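The case for keeping the paper bus timetable

10/17/25

At the end of March the council in Stitdale stopped printing the bus timetable. The booklet used to sit in a rack by the library door, in the post office and on the buses themselves. It ran to 38 pages, cost nothing to pick up and covered every route in the district, including the school services and the one that only goes on market days. Now there is a notice in the rack telling people to use the Busudex app.

I think this was a mistake, and I think the council should reverse it before the winter changes come in.

I should say first that I use the app. It works well enough on most days. If I am standing at the stop outside the health centre and want to know when the next bus into town is due, Busudex will tell me, and it is right more often than the old booklet was. I have no wish to see it taken away. My complaint is with the idea that it does the same job as the booklet, and that once you have one you can bin the other.

A timetable is a thing you read across. You look at the whole day and see that there is a bus at ten past each hour until three, then a gap, then two close together, then nothing until the evening. That tells you how to plan. If the appointment is at half past two you can see at a glance that you will be waiting a long time to get home, and you ring up and ask for the morning instead. The app is built for a different question. It wants to know where you are and where you are going, and it gives you the next two or three ways of doing it. To see the shape of the day you have to keep pressing "later", and by the fourth press you have forgotten what the first one said.

It is also no use for finding out about journeys you hadn't thought of. I learned from the booklet that the 17 goes on past the reservoir to Horar on Saturdays, where there is a good walk along the old railway and a café at the far end. I was looking up something else and it was on the facing page. I have been out there many times since. I would never have typed Horar into a search box, having no reason to think a bus went near it.

Then there are the people who can't use the app or don't want to. The council's paper on the change said that most passengers own a smartphone. I am sure that is true. But a person can own a phone and still have no signal in the lanes above Rosser, where four of our routes run and where missing a bus matters most. A person can own a phone with a flat battery. Plenty of older passengers have a phone their children gave them, which they use for calls and photographs and nothing else, and they shouldn't be made to feel slow for that. They pay the same council tax as the rest of us.

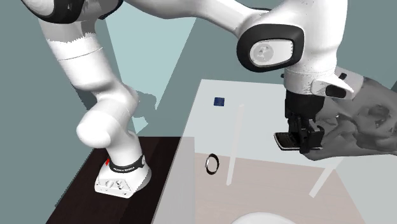 The saving, when you look for it, is small. Printing was never the main cost of running the buses, or even of telling people about them. The council will say that every bit helps, and I understand that, as I have sat through enough budget meetings from the public seats. But it costs money to lose passengers too. Someone who isn't sure whether there is a bus home will take the car, or ask a neighbour, or stay in. Do that for a few months and the habit of using the bus has gone. After that comes a report saying that numbers on the route are falling, and we all know what follows from that.

I have heard it said that the booklet was always out of date. This is partly fair. Times changed during the year and the printed copy did not, and I have stood in the rain on the strength of a page that was no longer correct. The answer used to be a yellow slip tucked inside the cover. It was not elegant, but the drivers had a stack of them and handed them out, and within a week or so most regular passengers had one. If the timetable changes so often that a printed page can't keep up, I would say the timetable is changing too often. People arrange their working hours around these buses. A bus that moves by ten minutes every couple of months is hard to rely on, however quickly the app is updated.

The suggestion that people can print pages at home does not get us far either. It needs a computer and a printer, and the pages on the website are laid out for a screen. I tried it with the Rosser route. The first sheet had the stops down the side and the morning times. The second had the afternoon times and no stops at all, so that you had to hold one against the other and hope the rows lined up. The library will print it for you, at a charge per sheet, during the hours when the library is open -- and those were cut two years ago.

What I would like is modest. Print the booklet once a year, on cheap paper, in a smaller run than before. Leave out the maps of the town centre and the page of greetings from the council. Put copies on the buses, in the library and at both surgeries. Keep a poster with the full times at every stop that has a shelter, in type large enough to read without glasses. If the council wants to charge a pound for the booklet, I would pay it, and I expect most of the people who ask for one would too, though I would rather it stayed free.

The parish council at Rosser has already started making its own sheet for the routes that serve the village. It is a single side, typed up and photocopied, and it goes on the shop counter. I am told they run out of it. The district could begin by asking to see a copy and doing the same for everywhere else.

The consultation on the winter changes is open now and there is a box on the form for other comments. You can fill it in online, or you can ask at the council offices for a paper one.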